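Walk-through checklist, Griron building, rear half and mezzanine
Date of walk: 8/5/23
Previous walk: June

Marks used: OK, FIX, ASK (I was told something and would like to see it in writing), N/A.

A note before the list. The June sheet had OK in every box, including the box for the sprinkler riser, and this half of the building has no sprinkler riser. I have ignored the June sheet.

## 1. Exits and aisles

- [x] Rear door opens from inside without a key. **OK**
- [ ] Rear door closes by itself. **FIX.** It stops a hand's width short. I was told it "usually" closes. A fire door gets no credit for usually.
- [ ] Main aisle clear to the painted lines. **FIX.** Pallets from Zendano over the line on the left side. The shift log says the aisle is cleared every evening. There was dust on the shrink wrap.
- [x] Exit signs lit. **OK**
- [ ] Emergency lights come on with the test button. **FIX** for the one by the stairs. The others worked for as long as I held the button, and I didn't hold it for the full test. Somebody should, and should write down how long.

## 2. Fire extinguishers

- [x] Mounted, pin in, needle in the green. **OK** for all on the ground floor.
- [ ] Monthly tags initialed. **ASK.** Same pen, same slant, same initials for every month back to winter. Maybe one very tidy person. I would like to know who.
- [ ] Mezzanine extinguisher on its hook. **FIX.** It was holding the break room door open.

## 3. Electrical

- [ ] Panel doors closed, 36 inches clear in front. **FIX.** A mop bucket and a folded table in front of the second panel. Easy to move, and I moved them. I expect them back.
- [ ] Breakers labeled. **ASK.** Breaker 4 is marked "Flerora do not touch." Flerora moved out before the current lease. Either it feeds something or it doesn't. Trace it and relabel it.
- [x] No extension cords used as permanent wiring. **OK**, with the exception of the fan, which I was assured is temporary. See the same entry last year.
- [x] Covers on all outlets within reach. **OK**

## 4. Ladders and stairs

- [x] Stair rail tight top and bottom. **OK**
- [ ] Stair nosing intact. **FIX.** Third step from the top, loose on the right. Screws, please, and no more glue.
- [ ] Step ladder rated for the job. **FIX.** The label says 200 lb. Add a grown adult, boots and a full tool bag and you are past it. Replace with a heavier one and throw this one out so it doesn't migrate to the office.
- [x] Feet on the extension ladder. **OK**

## 5. Storage racks

- [ ] Load signs posted. **FIX.** One bay has a sign and it belongs to a different rack. You can tell from the number of beams.
- [ ] Uprights straight and anchored. **FIX.** Bay nearest the dock has a bent front leg. The comment I got was that it has "always been like that," and I don't find that comforting. Unload it until it is looked at.
- [x] Heavy stock on the bottom levels. **OK**

## 6. Surfaces and coverings

- [ ] Floor mats flat, no curled corners. **FIX** at the sink.
- [ ] Gray textured surfaces inspected for damage. **ASK.** The last sheet says "good condition throughout." Throughout is a big word. Inspect all of it in good light, including the parts in shadow, and note what was checked.

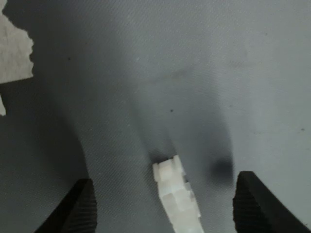

*Item 6: gray surface, fine diagonal weave, partly in shadow.*

- [ ] Cleaning product suited to the surface. **ASK.** The Vishwakarma bottle in the closet says "all surfaces." Find the data sheet and keep it in the binder.

## 7. First aid and paperwork

- [x] First aid cabinet stocked. **OK**, apart from eyewash, which is past its date. So **FIX** for that.
- [ ] Data sheets match what is in the chemical closet. **FIX.** The binder is thick and mostly covers products we no longer buy.
- [ ] Drill held and written up. **ASK.** The write-up says everybody was out in 40 seconds. From the mezzanine, down those stairs, through that aisle? Run it again with a watch and without telling people first.
- [ ] Alarm company phone number correct on the poster. **FIX.** The last four digits should be 1492. The poster has two of them swapped.

## Follow-up

Bent rack leg, rear door and emergency light come first, before anyone spends money on new signs. A verbal "done" will not close any of these. Put the work order number next to the item and leave this sheet on the clipboard by the time clock.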